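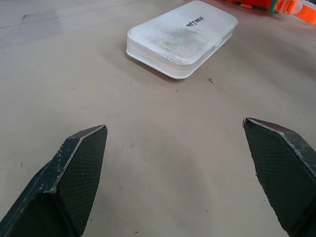
About Us

Ledari is a small robotics workshop in Clerby, and we teach robot arms to pick up ordinary things! Cases, toys, tools, lids, whatever people have lying around at home. Our main project is called Pal, a tabletop arm with two fingers and a wrist camera, and we're very fond of it.

Most companies use this page for their best day. We'd like to tell you about a bad one, as it shaped how we work now.

The June fault

One afternoon at 2 p.m., Pal was on a long run of grasps with small plastic cases. It had done 200 of them without a drop. Then it closed on a case and kept on closing. The lid cracked, the arm lifted anyway, and one half went skidding over the bench and onto the floor. We hit the stop button and everyone was fine, but a hand could have been in there, and we took that seriously.

Finding the cause took us 12 days. The grip pads on the fingers had worn down, so things slipped a little more each week. Our software saw the slip and answered with more force, a bit at a time, and we had never given it a ceiling. Every log looked healthy – right up to the crack.

What we changed

Force now has a hard limit in the motor controller, where no clever code can talk it into going higher. If Pal feels a slip twice on the same object, it opens, backs off and waits for a person. Finger pads get checked every 2000 grasps and swapped when they fail a simple pull test (we use a spring scale and a strip of plastic, very low tech, and it works great). Hands stay off the bench while the arm has power, visitors included.

We also wrote the whole thing up and sent it to our friends at Lernby, who run the same kind of fingers. They found the missing limit in their own setup that week, which made our month!

Who we are

There are 8 of us, a mix of machinists, programmers and one former piano tuner who is scarily good with cable tension. We love visitors and we love hard questions. Our fault reports are open to anyone who asks – write to the workshop and tell us which part of Pal you're curious about.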